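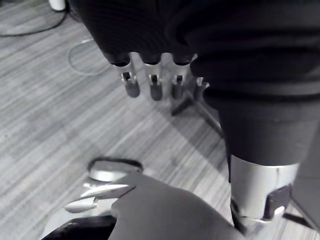

Fig. 1. Dark knit glove with four metal fingertips

Golf Course Design, Handout 2: Routing the Nine

Routing is my favorite part of this course! Before anyone draws a bunker, we have to decide how a player walks the land. Our practice site is Minham, a par-36 nine that plays 3157 yards from the back tees.

Start with the greens. Find the natural shelves and hollows on your contour map, then work back to the tees. Keep the walk from green to tee short (Minham's longest is 47 yards, a lovely number) and try to change direction often, so the wind keeps asking something new.
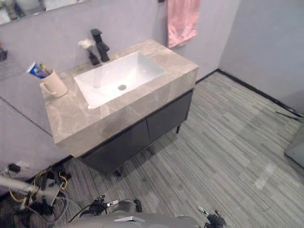
Fig. 2. Vanity with white basin and black faucet

Watch the sun too. An opening hole that plays due east is rough on early groups, and a closing hole due west is just as bad in the evening.

Now compare the Sang and Jatport plans in your packet. Both have two par 3s,

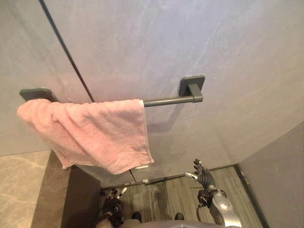

but Sang plays them in opposite directions and Jatport sends them the same way. Try swapping one at Jatport and see how much livelier the card gets!

Bring tracing paper and your sketch to class.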